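**Plastine** is a type of interior fit-out used in small offices and teaching rooms, combining a carpeted floor, a panel ceiling and a fully glazed outer wall. The name comes from the Plastine building in Cosham, where the arrangement was first specified by the architect Vlastimil Šťastný.

## Layout

Work surfaces are finished in a light wood tone and set over gray carpet. Ceiling panels are a darker gray and sit in a lighter grid. The standard room has a floor area of 346 square feet and is planned for 2 work surfaces. The outer wall is divided by slim metal members into rectangular panes.
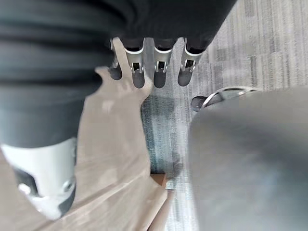 Carpet and a light wood-toned surface (first); window wall, gray ceiling panels and a round ceiling light (second).

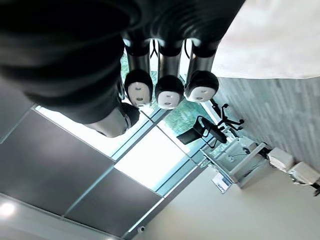 ## Lighting

Daylight is the main source during working hours. Round ceiling fittings supplement it in the late afternoon and in winter. Šťastný's specification calls for 425 lux at the work surface, measured with the blinds raised. Rooms that face trees may need the fittings on earlier in the day, as foliage reduces the light reaching the rear wall in summer.

## Maintenance

Carpet is vacuumed daily and cleaned by extraction each January. Panels are lifted out singly for access to the services above and must be returned to the same position.

## Variants

The Todton variant, drawn up by Lourenço Figueiredo, keeps the ceiling grid but replaces the carpet with sheet flooring. It has been installed in over 20 rooms. A narrower version, known as Pan, omits the second work surface.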